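Haltow Tabletop: simulated demonstrations for learned grasping
Data card and README 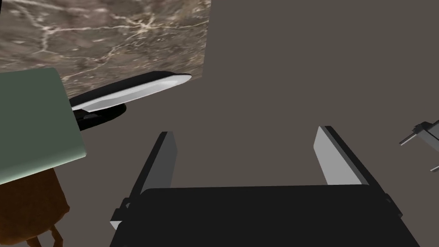

Release notes, No. 2, page 1

Summary

Haltow Tabletop is a set of 3672 simulated demonstrations of a two-finger gripper working over a flat surface with household objects on it. It was put together at Wogan for training and checking policies that learn from camera input. Every episode is rendered. There is no real-world footage in this release.

Maintainers: Anju Bansal (scenes, rendering), Alun Jenkins (teleoperation, review)
Release date: 28 June 2024
Simulator front end: Flelar

What an episode contains

- RGB frames from the hand view, which looks over the palm and between the fingers
- joint positions and gripper opening at every step
- the command sent at every step
- a one-sentence instruction in English
- a success flag, set by the reviewer
- the scene file and random seed needed to render it again

Frames are stored at 30 per second. Commands are logged at the same rate, so no resampling is needed to line them up. The last frame of an episode has no command attached to it. Loaders that expect equal lengths should drop that frame.

Scenes

The table is plain gray in all scenes. We tried patterned tables early on and took them out, as they made it hard to tell whether a policy had learned the object or the background. Texture comes from the slabs and the objects instead. The marble slab has strong white veins, and a pale knife blade lying across its edge is one of the harder layouts for segmentation. Please don't filter those scenes out of the training split; the test split has them too.

Objects may overlap from the hand view. A box can hide one end of a knife, and we keep the episode as long as the object named in the instruction is at least partly in sight at the first step. Objects may also run off the side of the image. Scene files list everything on the table, whether or not the hand view shows it.

Knife layouts are grouped under "blade" in the index. In these the instruction names either the knife or a neighboring object, and the tip can point in any direction. Grasps that close on the blade are marked as failures even when the lift succeeds.

How the demonstrations were collected

Operators drove the gripper with a hand controller and watched the same view that is saved. Each episode starts with the fingers open and nothing held. The operator reads the instruction, does the task, and presses a button to end the episode. There is no time limit, but an episode with no movement for 30 seconds is closed and thrown away.

Alun reviewed every episode after collection. Failed attempts were kept if the operator was clearly trying to follow the instruction. They have success set to 0 and are useful for training a success detector - leave them out if you only want good behavior to copy.

Splits

Train, validation and test are divided by scene file, so no layout appears in more than one split. The Numthorpe subset is a separate group of 100 episodes with object models that appear nowhere else. Use it for a final check only. If you tune on it, say so when you report results.

Known problems

- Finger contact is too sticky on thin objects. A policy trained only on this data may close too lightly on real ones.
- Lighting is soft and even in most scenes. Hard shadows are rare.
- Bright highlights on blades can wash out to pure white.
- Woven and cloth-like objects are stiff. They do not fold or sag when lifted.
- Instructions were written by a small group, and the wording repeats. "Pick up the" starts far too many of them.

Changes since release 1

Gripper opening is now saved in meters. It used to be a fraction of full travel, and mixing the two releases without converting will break training without any error message. Scene seeds were missing for part of release 1 and have been restored. The success flag was moved from the index into each episode file.

Planned for November

A second camera view from the side, and a rewrite of the repeated instructions. File layout will stay the same.

Reporting errors

Send the episode number and the step where the problem shows up. Wrong success flags go to Alun, anything about scenes or rendering to Anju. Corrections are added to the index as they come in, and episode numbers are never reused.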